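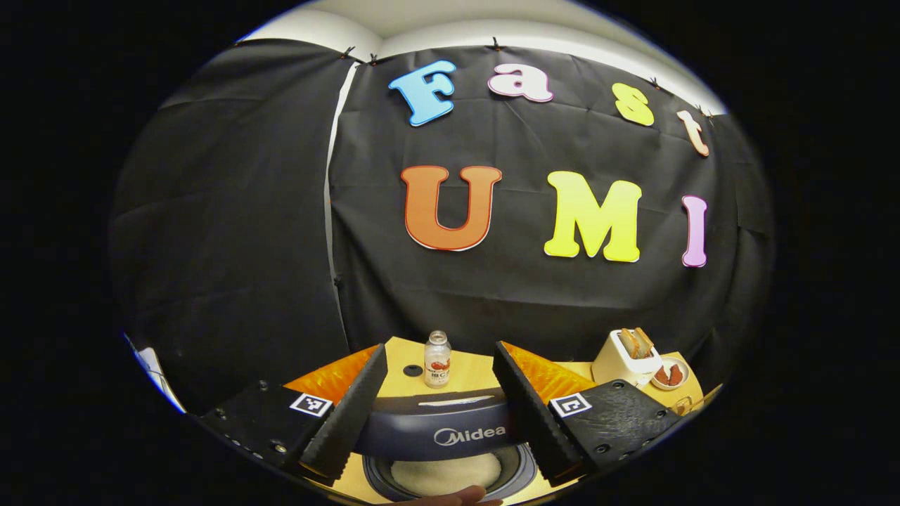

I've been putting together the craft table news for the Hatow page since January, and this month it's all about letters and the cloth we hang them on. The new backdrop is up at last, and I'm chuffed with it. We went for black in the end, after Radka Nikolaidis held up a dark green remnant and a black one side by side and we both pointed at the same one. The foam letters do love a dark ground! Pale ones like the pink "a" and the yellow "s" would have sunk without trace on the off-white wall we used to stick things to, and now you can read "Fast" from the doorway, with "UMI" underneath it in bigger letters. Five little black clips along the top of that panel and it's up. No nails, no tape marks, no telling off from the landlord.

For anyone who hasn't been in for a while, we're still in the upstairs room at Zoster, same stairs, same kettle, better light bulbs. The door opens at 2 and most people drift off by teatime, though last month a few of us were still there when the street lights came on, arguing about glue.

The glue question, then. I've had a few messages asking what we recommend for foam on fabric. Josué Guimarães has tried more kinds than I have and his advice is to go easy whatever you use, put small dots near the corners and one in the middle, and leave the thing lying flat overnight before you hang it. I did mine in a hurry with a great swirl of the stuff on the back of each letter and it came through the cloth on a practice piece I'd made for my niece's bedroom door. It looked like a snail had been at it. If you think you might want the letters back one day, a couple of loose stitches through the foam with ordinary thread will hold them, and you can snip those afterwards. Stitching does take longer, so bring something to listen to.

Now, creases. I know, I know. The black cloth has plenty of them and I've had two people offer to take it home and iron it, which is very kind, but please not with the letters on! Foam and a hot iron don't mix and I'm not scraping a capital "M" off somebody's ironing board. The plan is to have a steamer at the next session and go over the plain parts from the back, keeping well clear of the words. If you've got a small travel one that works, do bring it along. Mine spits.

I rather like that the letters aren't dead level, myself. The "t" sits a bit lower than its neighbours and leans with the cloth, and it gives the whole word a bit of a run-up. Radka would like it straightened. We've agreed to leave it until the steaming's been done and then have another look, and I'm hoping she forgets.

A bit of shopping news as well. Murnunier, the fabric place behind the station, has had a clear-out and we came away with 3 bags of offcuts for the cupboard, mostly cottons, with one very odd stretchy thing that sheds glitter on everything it goes near. It's in its own bag with a knot in it. Please leave the knot alone unless you're wearing clothes you don't care about. The cottons are free to anybody who comes along, and there's a decent amount of navy if you fancy making a small hanging of your own with a name on it.

Shiny orange is the thing everyone seems to be after at the moment. There are two crinkly pieces of it on the table under the backdrop, and they catch the light beautifully against the pale wood. I've been wondering about using that sort of thing for leaves or little flames in a window display when the evenings start drawing in. A word of warning if you're cutting anything shiny, draw your shape on the back and cut with the back facing you, and remember it'll come out the other way round. I've cut out a good many backwards letters in my time, including an entire backwards alphabet for a school fair, and we only noticed when we got to the "B".

Letters are going to be the theme next month too. Josué is cutting a fresh batch, and the idea is that everybody makes one word, any word, as long as it fits across a tray. Short words are a lot less work, as the lady who picked "marvellous" last year will tell you. We'll have outlines to trace round, but if you'd rather draw your own then please do, they always come out with more character. An edge in a second colour makes a world of difference, by the way. The orange "U" on our cloth has a thin border of red and white and it fairly jumps out at you, and the blue "F" does the same with just a bit of white round it.

Tea and biscuits as usual. Chou, the bakery on the corner, has been saving us the broken shortbread, and I'd like to say thank you to them in print. There's a tin by the door for contributions, and last month it took enough to cover the clips and a new roll of thread, so thank you for that too.

Things to bring if you're coming: your own fabric scissors if you've got them, an apron, a word. The cupboard key is with me or Radka. Somebody left a grey cardigan with a button missing on the back of the chair nearest the sink, and I've put it in the bottom drawer with the felt.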